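Setting Up the Fosanby Clubhouse Booking Calendar
Updated Sunday, October 21, 2018

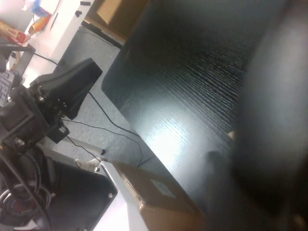
The booking calendar replaces the paper diary for the upstairs function room and the two meeting rooms. It runs on Netwood, the same hosting account as the club website, and uses the Olteanu Bookings add-on, version 2. The steps below cover a new installation. If you are moving from the old shared spreadsheet, do steps 1 to 4 first and then go to "Importing existing bookings" near the end.

You need an administrator login for the website and a copy of the current hire rates. Editor logins can see the calendar but cannot change room settings.

Step 1. Install the add-on

Log in to the site and open Extensions, then Add New. Search for Olteanu Bookings and select Install. When the button changes to Activate, select it once. The page reloads and a Bookings entry appears in the left menu, under Pages. If the entry does not appear, log out, clear the browser cache and log in again.

Open Bookings, then General. Set the following:

Time zone: the club's local time, chosen by city name. Do not use a fixed offset. A fixed offset ignores daylight saving and every booking after the change will be an hour out.
First day of week: Monday. The match fixtures are published Monday to Sunday and the two calendars are easier to compare when they line up.
Slot length: 30 minutes.
Currency display: symbol before amount, no decimals.

Save before leaving the page. The General page does not warn about unsaved changes.

Step 2. Create the rooms

Go to Bookings, then Spaces. Add each room as a separate space. Use the short names already printed on the door plates, as these names go out in the confirmation email.

For the function room, set Capacity to 100. This is the seated figure used in the hire agreement. The add-on has one capacity field only, so the standing figure goes in the Notes box. Capacity is checked against the guest number on the request form, and a request above the limit is refused before it reaches the bookings inbox.

For each meeting room, set Capacity to 12.

Leave "Allow overlapping bookings" off for all three. The setting is meant for sports courts that can be split and has no use for enclosed rooms.

Step 3. Set the buffer times

A buffer is closed time placed before or after a booking for setup and cleaning. It is set per space, under the Timing tab.

Function room: one hour before, two hours after.
Meeting rooms: none before, 30 minutes after.

Buffers do not show on the public calendar. A visitor sees the slot as unavailable. An administrator sees a hatched block on either side of the booking. Two buffers next to each other do not merge, so two function room bookings on one day need three hours between them. Kenneth Magbanua tested this with back-to-back lunch and evening functions in April and the second request was refused with a gap of two and a half hours. To let such a booking through, shorten the buffer on that single booking (open it, select Edit, then Override timing). Do not change the buffer on the space itself. A change there applies to every future booking.

Step 4. Block out match days and club events

Home match days must be blocked before the calendar goes public. Each block is a booking of type Internal, with no hirer and no fee.

1. Open Bookings, then Calendar, and select Month view.
2. Select the date and choose New Internal Block.
3. Tick the function room and both meeting rooms.
4. Set the start and end times. Use the full opening hours of the building, including the bar.
5. Enter the title. Visitors can read it, so write "Home match" or "Club event" and leave out any names.
6. Save.

For fixtures that fall on the same weekday, use Repeat and set an end date. Then delete the away rounds one by one. Deleting a single date brings up a prompt with two choices, "This date" and "This and following." The default is "This and following." Change it each time.

Training nights need a block on the smaller meeting room only. It is used for strapping and first aid.

Step 5. Set up the request form

Go to Bookings, then Forms. Start from the Basic template and keep name, phone, email, date, start time, end time and guest number. Add these fields:

Type of function (drop-down)
Bar required (yes or no)
Kitchen required (yes or no)
Club member (yes or no)

Under Approval, choose Manual. With Automatic selected, the request is confirmed as soon as it is sent and the room is held with no deposit. Manual holds the slot for a set period while the request is checked. Set the hold to 2 days. An unanswered request is released at the end of the hold and the hirer gets an email saying so.

The Club member field is not checked against the membership list. Compare the name by hand before applying the member rate.

Step 6. Email settings

The add-on sends from the web server's own address by default, and many mail providers treat that as spam. Go to Bookings, then Email, and select Use external mail server. Enter the outgoing server, port, user name and password from the Netwood control panel. Send a test message to an address outside the club's domain.

If the test fails with "authentication refused," check that the user name is the full email address. If it fails with "timeout," try the other port listed in the control panel. Benedikt Eberhard keeps the mail passwords.

Importing existing bookings

Export the spreadsheet as CSV. The columns must be in this order: space, date, start, end, name, email, status. Dates must be year first. Space names must match step 2 exactly, including capital letters, or the row is skipped. Skipped rows are listed in import-log.txt in the Wanar backup folder and do not appear on screen.

Import a file with one booking in it before the full file. There is no undo for an import.

Publishing the calendar

Create a page called Room Hire and insert the Bookings block. Set Display to Month and Months ahead to 12. Preview the page on a phone as well as a desktop. If the right-hand column is missing on the phone, switch the page template to Full Width.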